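Cell Upkeep Meeting, 25th February
Clendunetti site, upstairs room

Present: Isla Imrie (chair), Atallah, Brandt, Okoro, Lindqvist (notes)
Apologies: Pruitt

1. Notes from last time

Accepted with one change. The January notes said the left gripper on the cloth cell was replaced. It was taken off, cleaned and put back. Lindqvist to correct the shared copy.

2. Cloth cell: grip faults

Okoro reported 21 dropped-cloth faults since the last meeting, most of them with the microfiber cloths. The finger pads are worn smooth at the tips. Lint also builds up behind the pads and keeps the fingers from closing all the way, so the controller reads a full grip when there isn't one.

Agreed to change the pads every 2000 cycles. The old interval was whenever someone noticed. Okoro will put the cycle count on the start screen so the operator sees it at login. Lint gets brushed out every 200 cycles with the arm in the service position and the drive power off. Compressed air is not to be used, as it pushes lint into the joint.

Spare pads come from Jorkilside. Two sets are on the shelf. Imrie will order more and ask whether the softer pad is still made.

3. Cloth cell: table layout

The layout for the pick checks was gone over again. The white tray goes near the middle of the table, with the clear container to the right of it. Cloths are left rumpled on purpose. Folding them neatly makes the pick too easy and hides a bad pad.

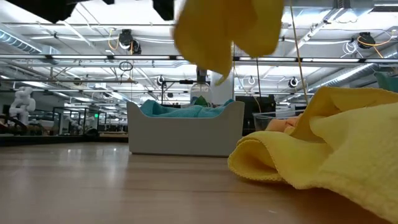
Atallah asked if the tray should be fixed down, given that a cloth caught on the rim can drag it and the pick position then has to be taught again. Imrie was against screws in the tabletop. It was agreed to try thin rubber feet first and look at it again next meeting.

Brandt wants the tray corners marked on the table with tape so each shift starts from the same spot. Agreed. Tape to be replaced when the edges lift.

4. Camera calibration

The calibration check failed twice in January, both times after work on the overhead cables. Brandt reran it and it passed. From now on anyone who touches the cables or the ceiling mounts runs the check before handing the cell back, and writes the result in the log with their initials.

There was a longer talk about glare from the ceiling lights. Okoro thinks it throws off the cloth edges in the afternoon. Lindqvist has not seen a difference between morning and afternoon faults. Okoro will pull the times from the log before anything is spent on shades.

5. Wrist cable

The outer cover on the wrist cable is rubbing at the second clip. Atallah has moved the clip back and added a sleeve. The cable itself tested fine. A new one is on order from Ukelura, no delivery date yet. Until it comes, look at the sleeve at the start of each shift. If bare wire shows, stop the cell and call Atallah.

6. Other business

The service key was left in the panel overnight. It goes back on the hook, every time.

The hex key set is missing its smallest size. Imrie to buy a set.

Actions

Imrie: pads from Jorkilside, hex keys
Okoro: cycle count on start screen, fault times by hour
Brandt: tape marks, cable check line added to the log sheet
Atallah: rubber feet for the tray, wrist cable when it arrives
Lindqvist: correct January notes

Next meeting: date to be sent out by Imrie.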